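Keeping Apples in a Shared Workroom
Student project report, Restent course
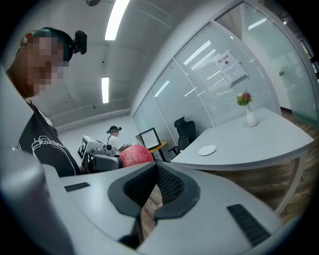
Vol. 7, No. 2, page 14

Our group wanted to know if food can be kept in a workroom without being bruised or lost among the equipment. The room at Ustham has a wooden floor, a workbench, a computer monitor and a small table with an orange-yellow top. People work there in the afternoon and often eat there too.

We bought 24 red apples in July. Half were set out wherever there was space, near the screen or between other things. The other half went on a folded towel in a shallow tray at the back of the room. No apple was washed before the test. All were left for 7 days and then cut open.

The apples in the tray had fewer soft spots. Most of the marks on the others were on the side they rested on. Two had been pushed against a hard edge and were brown under the skin. We did not weigh the apples at the start, so we can't say how much water they lost.

The budget was 500, including the tray. We spent less than half of it.

For the second part we plan to repeat the test with pears, using the same tray and a cooler spot away from the window. The data sheets are kept in the Ambaye folder.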